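Continuity on a Daily Serial: How Wolitard Keeps Its Story Straight

Viewers of the daytime serial "Wolitard" tend to notice when a character forgets a marriage. The show's script coordinator has the job of catching it first. She has held the post for most of the show's run and works from a two-room office at the Mamley studio, one floor above the standing sets. We spoke in July, during the summer break in taping.

The job starts with the long story, a document that covers six months of plot in 43 pages. From it the writers prepare weekly breakdowns, and from the breakdowns the individual scripts. Each script passes through her office twice, once as a first draft and once after the producer's notes.

"The first read is for facts," she said. "Who knows what, who has met whom, what day it is in the story. I don't comment on dialogue. If a line is bad but accurate, it goes through."

The facts are kept in a database the office calls the ledger. It holds 1,968 entries, one for each episode taped before the current season, and each entry lists the scenes in order with the characters present, the set, the story day and any new information revealed. Older episodes were logged on paper and typed in later. She does not fully trust those.

"Whoever did the early ones wrote down events and left out knowledge," she said. "It will say that the brothers argued at the clinic. It won't say whether the younger one learned about the will. I have to go back to the tape for that."

The distinction matters most on a secret. The longest one on the show, the true parentage of the Kanagaratnam twins, ran for 390 episodes. During that time the ledger carried a separate page listing every character who had been told, every character who had guessed, and the episode in which it happened. A character who had been told could not be written as surprised. A character who had only guessed could be.
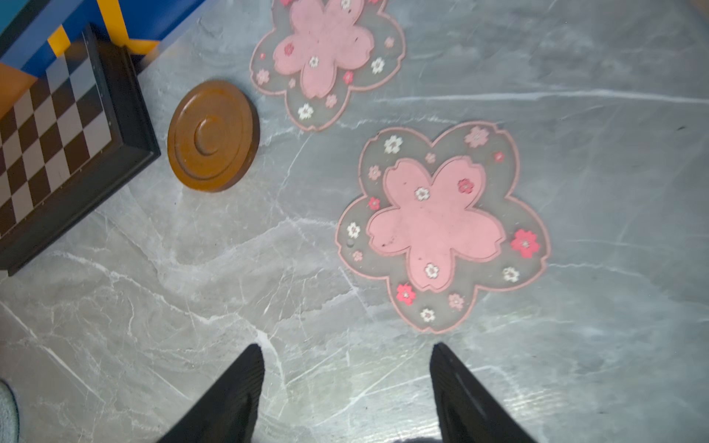 She keeps the same kind of page for legal matters, which cause more trouble than romance. Wills, adoptions and company shares all have to add up. Wevov, the shipping firm at the center of the show's business plots, has changed hands so often that the writers now ask for a share table before starting any boardroom scene. At one point the scripts had given away more of the company than existed.

"It came to 30 percent too much," she said. "We found it in the second draft. Two lines in the lawyer's scene were changed and a cousin ended up with nothing. That cousin had been off the show for years, so it cost us very little."

Taping order adds a further problem. Scenes are grouped by set, and a morning's work may cover material from four different episodes. An actor can tape the end of a quarrel before the start of it. The coordinator supplies a half-page sheet for each block, stating the story day, the time of day and what the character knows at that point. Props and wardrobe keep their own records and check them against hers.

Asked whether the writers resent the corrections, she said the usual response is a request for an alternative. Her notes are therefore written in two parts, with the conflict first and then the smallest change that would remove it. In many cases this is a change of one word, such as "again" or "never." A larger conflict goes to the head writer, who may decide to leave it in.

"That happens a few times a season," she said. "The story is better with the error, and they know it is an error. I log it as it aired. After that it's the fact, and the older episode is the one that's wrong."

Recasting is handled in the same way. The ledger records the character and ignores the actor, so a new face has no effect on an entry. Ages are less orderly. Children on the show have grown up faster than the calendar allows, and she stopped entering birth years several seasons ago. Birthdays are still kept, by month only.

The new season's long story had reached her the week before we met. She would not discuss its contents, apart from saying that a new knowledge page had been opened and that it had two names on it so far. Taping resumes at Mamley in August.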